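Home > Forums > Workplace > Automation
Print | E-mail

Rullar_desk
The sorting cell at Tisine starts in March. Staff on the line will move to checking and refilling.

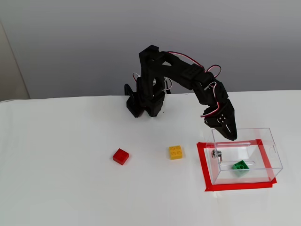
Pay grades are unchanged for 70 posts - the notice of 2021-11-03 sets this out.

unis_rep
Unis does not accept that. Checking is closer work and should be graded higher.
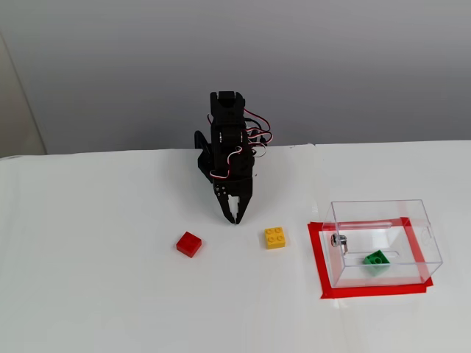

Green brick in the box, red and yellow on the table.

McIver_nights
I disagree with the rep. My shift asked for less lifting.
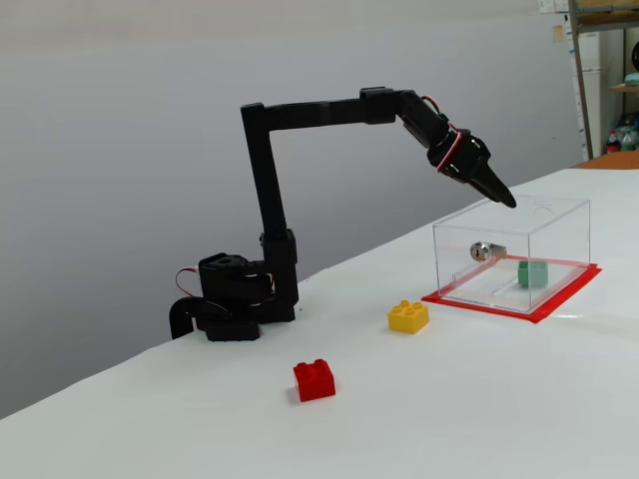

Who stops the arm if it faults?
The shift lead, after three hours of training.

unis_rep
Then the lead's duties have changed too.

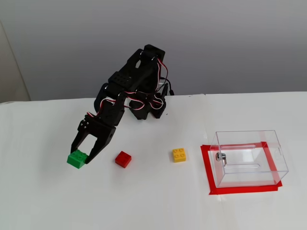
Gripper at the green brick.

Rullar_desk
Noted for the grading review.

Share (3) | Comments (60)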